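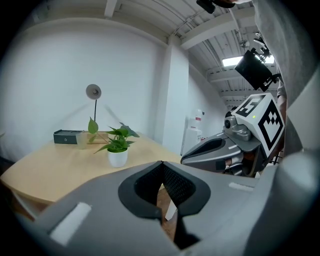 FOR IMMEDIATE RELEASE

**Flurncombe student project opens its third season with hand-held grippers and a household task list**

FLURNCOMBE, September. The Flurncombe Student Manipulation Project has started its third season with 26 students and a new set of goals built around ordinary household jobs. Students in the project use hand-held grippers to record themselves doing simple tasks, then use the recordings to train a robot arm to do the same tasks without a person guiding it.

The project is open to high school juniors and seniors and to first- and second-year students at Flurncombe Community College. It runs from September through the end of April. There is no fee to take part, and students do not need to have written code before they join.

**What students do**

Each student works in a pair. One partner handles the task while the other watches the recording and keeps the log. The partners then switch. A session lasts 90 minutes, and the first sessions of the season are given over to learning how to hold the grippers, how to keep the work in view, and how to start and stop a recording cleanly.

Last season's students logged 1451 recordings. Of those, 894 were kept for training. The rest were thrown out, mostly for late starts, dropped objects or a hand blocking the view. The project is publishing its rejection notes this year along with the recordings it keeps, so that other school clubs can see where the time went.

"We had students who thought a rejected recording was a failed assignment," said Tharindu Haque, who teaches the course and runs the project. "It's a normal part of the work. What we grade is the log. If a student drops a cup and writes down that they dropped the cup, they get full marks for that entry."

**This season's tasks**

The task list has been changed from last season, when students mainly sorted colored blocks into trays. Teams will now work with things found in most homes. The fall list is:

- moving a potted plant from one side of a table to the other
- taking the lid off a box and putting it back
- folding a dish towel in half twice
- setting a cup upright and placing it on a coaster
- opening a drawer, putting in a spoon and closing it

The spring list will be chosen by the students in January. Each pair may propose one task and must first show that both partners can do it with the grippers ten times in a row.

Several of the fall tasks call for two grippers, one in each hand. Two-handed work is new to the project. Haque said it was put off for a year while students learned to make steady one-handed recordings.

"Folding is the hard one," Haque said. "Your hands know how to fold a towel. Then you pick up the grippers and you have to think about every step. Most pairs need a couple of weeks before they have a fold worth keeping."

**The Flarinley Challenge**

The season ends with the Flarinley Challenge, a one-day competition in which student teams show a trained robot arm doing tasks from a shared list. Each team gets three attempts at each task. Points are given for finishing the task and taken away when an object is dropped or knocked over. Teams must also hand in a written report of up to eight pages, and the report counts for 40 percent of the score.

Flurncombe entered for the first time last season and placed fifth. The team lost most of its points on the cup task, where the arm closed too early in two of three attempts. The students traced this to their own recordings, many of which had been made by one person who closed the gripper sooner than the others did. This season every task must be recorded by at least six students.

**Equipment and support**

Mimex, a software firm with an office in Flurncombe, has given the project use of its labeling program for the school year. Two Mimex engineers will visit once a month to go over student logs. The Afridi Fund for Technical Education is paying for materials, replacement parts and bus passes for students who travel from outside the town.

The project has set a target of 300 accepted recordings for each fall task. Students may sign up for extra sessions from 3:30 to 6 p.m. once they have passed the equipment check.

**Open afternoon and applications**

Families, teachers and prospective students are invited to an open afternoon in November. Visitors will be able to try a gripper, look through student logs and watch last season's robot arm attempt the block-sorting task. The date will be posted at the college front desk and sent to area high schools.

A small number of places will open in January for the spring term. Students who want to apply should ask a teacher or advisor for the one-page form. It asks for a class schedule, the name of one reference and a short paragraph about something the student has built, repaired or taken apart.

**About the project**

The Flurncombe Student Manipulation Project is a class and competition team based at Flurncombe Community College. College students receive two credits for a full season. High school students receive elective credit through their own schools.

**Press contact**

Tharindu Haque, Project Lead
Flurncombe Student Manipulation Project
Flurncombe Community College

Interviews with students under 18 require written permission from a parent or guardian. Please allow one week for this.

\###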